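Forum > Email and landing pages > Confirmation emails going out twice

ewan_sutherland
Running a signup page in Mosquera for a small kitchenware shop, Ristport. One form, one list, double opt-in turned on. Since March some people get the confirmation email twice, a minute apart. Both links work. I have checked the automation and there is only one trigger. What else can send it?

dayana_c
Check the form settings, not the automation. The form has its own "send confirmation" switch. If the list has double opt-in too, you get one from each.

ewan_sutherland
Form switch is off. I turned it off when I built the page.

orlando.n
Did you copy the page from an older one? Copied pages bring the form switch back on, even if the editor shows it off. Toggle it on, save, toggle it off, save again. Then republish.

jtang
I don't think that's right. I have copied 23 pages and never saw it. More likely people are clicking the button twice. Turn on "disable after submit" under button settings.

orlando.n
Double clicks would be seconds apart. He said a minute.

jtang
The queue can hold the second one back. Ours did when we sent through Trollum.

ewan_sutherland
It was a copy, yes, from our Kaltberg bowls page. Same layout, new header and new form text.
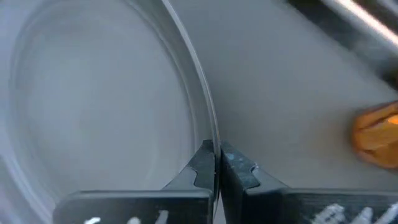 Does the confirmation switch belong to the form or to the page?

It belongs to the form, but the setting is stored with each published version of the page, so a change does nothing until you republish.

orlando.n
Right, and that is why I said to republish.

yhon_caceres
Before changing anything, open the send log and filter by one address that got two. The source column says "form" or "list". If both rows say "list", Jianhua is right and it's the button. If they differ, it's the switch.

ewan_sutherland
Looked at 8 addresses. Every one has a form row and a list row. Toggled, saved, republished. Test signup just now got one email.

jtang
Fair enough. I would still disable the button after submit - it costs nothing.

dayana_c
Check any other pages you copied from the same one.

ewan_sutherland
There are two more. Doing them tonight.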